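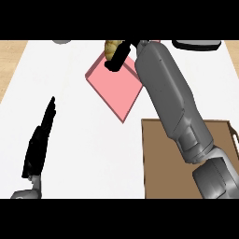 Godeder Bread Proofing Cloth, Large
Item 1528

If you've ever peeled a beautiful, puffy loaf off a kitchen towel and watched half of it stay behind, you'll understand why we started making these. The Godeder is a plain, heavy linen cloth for resting shaped dough before it goes into the oven, and it's the one thing in our shop that we get the most letters about (real letters, sometimes, with flour on them!).

Trinidad Bautista started sewing them for her own Saturday rolls and then for her neighbors, and by the time she joined us at Gokier she had very firm opinions about the weave. It's tight enough that dough doesn't sink into it, and stiff enough to stand up in pleats between your loaves, so a long skinny baguette stays long and skinny. There's no bleach and no dye, and the edges are stitched down on all four sides. We've sold them with raw edges in the past, and the threads ended up in everything.

Getting it ready
Shake it out, rub a good handful of flour into the whole top side with your palm, and shake it again over the sink. Rice flour works wonderfully if you have it, though plain white is fine. The first few bakes may stick a little at the corners. Keep going, it gets better and better as the flour works its way in.

Looking after it
Please don't wash it after every bake! Let it dry all the way, hung over a chair or a shower rail, then brush it off and roll it up loosely. If it really needs a wash, use cold water and no soap, and flour it again as if it were new. Never put it away damp, and don't put it in the oven.

What fits on it
Three long loaves, or a good batch of dinner rolls with pleats between the rows. Bakers working with very wet dough may like our smaller Zisus cloth, item 2815, which fits inside a round basket.

Comes with a cotton storage bag and a card with Yi-an Byun's overnight roll recipe, the one from our November newsletter that so many of you asked us to print again.

Sold singly or in packs of 6. Packs ship flat, so give them a warm iron before first use if the creases bother you.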